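2 min read
Print | E-mail

Tralter Desktop Base Unit, Part-Built (order code 727)

The Tralter is a desktop computer for people who would like to build a desktop computer, but would like somebody else to have started. Raltton supplies the case with the motherboard already screwed in. You supply the processor, the memory, the evening and the language.

We list it under "part-built" in the Clilska range. Our returns desk would prefer "not finished", after a winter of calls from customers who had plugged theirs in and waited.

What you get: case, board, fixings in a bag, and a leaflet that was clearly translated by someone in a hurry. What you don't get: processor, cooler, memory, drives, or a screwdriver. The Lu tool roll (order code 426) has the right one, along with several you will never use.

Please check your processor against the socket before ordering. They are fussy about each other, and no amount of pressing will bring them round. 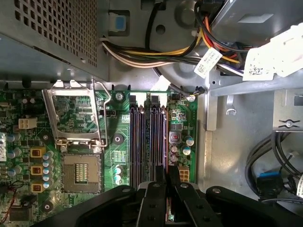
Board in the case, load plate open and CPU socket empty.

Keep fingers off the gold contacts. Drop the processor in level, lower the plate, then bring the lever down — it takes more of a shove than feels polite.

Returns are accepted for up to 100 days, provided the socket contacts are still straight. We do look.

Spare fixings: order code 3596.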